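Poldale Community Kitchen — Monthly Safety Checklist, January
Building: Prirkdale annex, ground floor
Inspected by: Akosua Arthur
Walked with: Sena Sulemana
Started 8 a.m., before the first prep shift

Ratings: OK / Needs work / Fail. Comments go under each item. Open items carry over until signed off.

1. Exits and escape routes
Front exit clear: OK
Rear exit clear: Needs work
Comment: Two bread racks parked in the rear corridor. The door opens but not all the way. Racks moved while I was there. This was also on the last list, so please put tape on the floor where racks may stand.
Exit signs lit: OK

2. Fire equipment
Extinguishers in date: OK
Wet chemical extinguisher by range: Needs work
Comment: Right type, right place, but the tag is facing the wall and the bracket has a loose screw.
Fire blanket: OK
Hood and filters: Fail
Comment: Grease on the lower lip of the second filter. The cleaning log has no entry for two weeks. Filters to be pulled and washed before the fryer is used again.

3. Counters and prep surfaces
Surfaces sealed, no cracks: OK
Seams and caulk: Needs work
Comment: Caulk is lifting behind the sink, left side. Owusu quoted $447 to strip and redo the full run. I would take it — patching it last year bought us a few months.

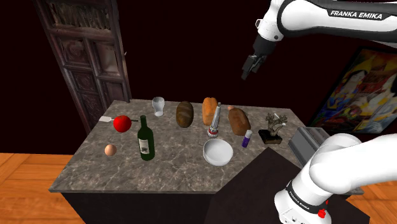
Sanitizer bucket at each station: Needs work
Comment: One bucket short. Test strips were in the office drawer and should hang by the sink. Sena tested both buckets we had and both read in range.
Cutting boards color coded: OK
Comment: The green one is scored deep enough to replace.

4. Cold storage
Walk-in temperature: OK
Reach-in temperature: Needs work
Comment: Door gasket is torn at the bottom corner. It held temperature on the day, but the compressor was running the whole time we were in the room. Drosetti wants $1,675 for a new door and says a gasket alone is possible if the frame is straight. Ask for the gasket price in writing.
Date labels: Needs work
Comment: Three tubs with no date, thrown out. Raw items stored below cooked: OK.

5. Electrical
Cords and plugs: Fail
Comment: Mixer cord has a nick near the plug and has been wrapped in tape. Tape is not a repair. Unit tagged out.
GFCI outlets tested: OK
Comment: All tripped and reset. The one nearest the sink is stiff.
Panel access: OK

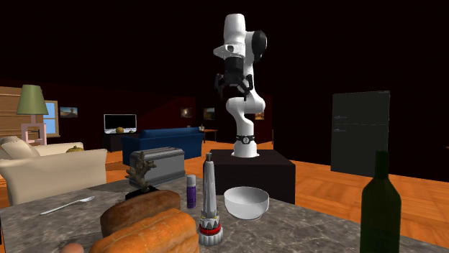

6. Floors
Mats flat and clean: Needs work
Comment: The mat at the dish station curls at one corner. Turn it for now and order another.
Drains: OK
Comment: Slow at the mop sink, still draining.
Wet floor signs: OK

7. First aid and handwashing
Kit stocked: Needs work
Comment: Out of blue bandages. The burn gel expires this month. I left a box of 20 bandages to cover the gap.
Hand sink, soap and towels: OK
Hot water at hand sink: OK
Comment: Slow to warm up in the morning, good after that.

Follow-up
Hood filters — Nana Appiah, by Thursday
Mixer cord — Elikem Kyei, stays tagged until replaced
Gasket price — Sena Sulemana
Caulk — waiting on approval
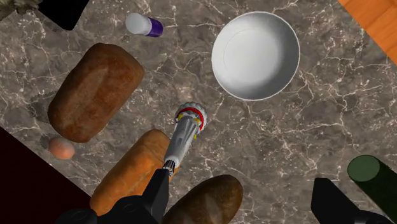
Gun-woo Ki added on the sign-off sheet that the rear corridor racks are there on delivery mornings and there is no other place to put them until the storeroom shelf is moved. He asks for the shelf to go on the list as its own item and will sign for the floor tape once that is done.

Shelf added as item 8. Rear exit stays at Needs work.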